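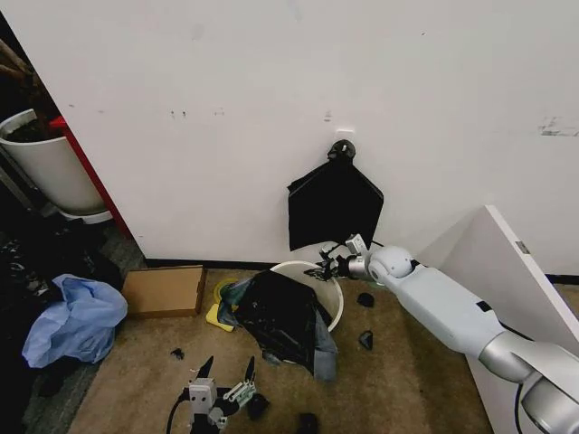

Day 2 of getting my deposit back from Saliba Apartments and I have opinions! The move-out sheet charges $137 for "wall marks" with zero word on what size counts. So is a scuff a mark? I've got four little dark ones on a big white wall, plus an adhesive hook I'm scared to pull.

Also they want $26 per key. PER KEY.

My old place in Drirnow gave me the whole deposit back and a thank-you card – I miss them.

Anyone in Drulen ever argued one of these down? Tell me everything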